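Plakex Lids and Latches: read me first

Hi! I look after this dataset at Esano, and I also spend part of my week at one of the tables wearing the grippers, so this card is written from both chairs.
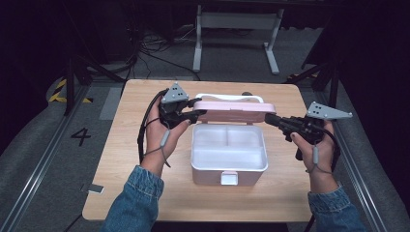
What's in it

3000 recordings of people opening, closing and repacking small storage boxes with a pair of hand-held grippers, one on each hand. Each recording has the head view, the gripper tracks and a short text note. A typical one is an open pink box with a three-compartment tray, both grippers on the lid. Lids are the bulk of the set. Latches come next, and trays going in and out make up the rest.

700 of the recordings are marked "retry", meaning the person fumbled, let go and had another go at it. Please don't filter those out by reflex! They were the most useful part for us, and the people who made them would like their fumbles to count for something.

Why we made it

Esano packs and repacks boxes for shops. The dull end of the job is opening every returned box, checking the tray, closing it again and sending it on. The company bought two Plaller arms for that line last year, and the arms were fine at moving boxes and hopeless at lids. They would squeeze a corner and the hinge would pop. So the plan became to have the packers show how it's done, and Plakex is what came out of it.

Folders

raw/ holds the recordings as they came off the tables
clean/ has the same recordings trimmed at both ends, with the sound removed
notes/ is one text file per recording, typed by the person who did it
splits/ has train, check and held-out lists (the held-out list is by box type, so you won't find the same lid on both sides)

Start with clean/ unless you have a reason to want raw/. The raw files include a lot of sleeve tugging and cord adjusting.

About the notes: I left the spelling alone. Some are one word ("stiff") and some go on for a paragraph about which way a hinge wants to bend. I tried tidying them up in an early version and lost half the good stuff, so version 2 puts the originals back.

How the work goes

A session at the table is 15 minutes, then you swap out. We started with longer ones and wrists got sore — grippers are heavier than fingers, and you end up holding your elbows out like a chicken. The short sessions came from the packers, and I'd keep them even if the hardware got lighter.

You also have to unlearn things. I've opened boxes for years with a thumb under the rim and a bit of a flick, and with grippers you can't flick anything. You take hold of each end and go slowly. My first week was awful and I'm afraid quite a lot of it is in raw/.

What it changed for us

People ask me this more than they ask about file formats, so it gets its own section.

The returns line used to have 5 people on it every shift. Now it has the two arms and a couple of us, and the others are split between the recording tables and the repair bench. No one was let go, which was agreed in writing before the first recording. Pay at the tables is the same as on the line. We asked for more and didn't get it, and that conversation isn't over.

The good part is that my hands hurt less than they did on a full day of returns, and when an arm does something silly with a latch, I'm the one who gets called over to say why. I like that a lot. The less good part is the quiet. On the line you talked all day, and at a table you're in your own head with a box. A few people tried it and went straight back, and there was no fuss about that.

It's also a strange feeling to teach a machine a thing you used to be paid for doing. I haven't settled how I feel about it. Some days it's just another task, other days I drive home thinking about it.

Consent and privacy

Everyone recorded signed up by choice and can pull their recordings whenever they like. If that happens we drop them from the next version and list the removed numbers in CHANGES. Please delete your copies too. Sound is never included in clean/, and we ask that you don't use any of this to rate or time individual workers. The license says so in longer words.

Known problems

Gripper tracks drift in some of the older sessions, mostly when a hand was turned palm up. They're flagged in splits/.
Clear and semi-clear lids confuse most models we've tried.
Almost everyone who recorded is right-handed. We're working on it.
The tray recordings are thin on full trays. Empty ones are quicker to reset, and it shows.

Getting it to run

The loader is called adjei and lives in the tools folder. Point it at clean/, give it a split name, and it does the rest. There was an older Adjei loader that read the timestamps wrong, so if your left and right grippers look out of step, check that you've got the new one.

Found something broken? Open an issue with the recording number in the title. I read them on my breaks and usually get back to you by 4 p.m.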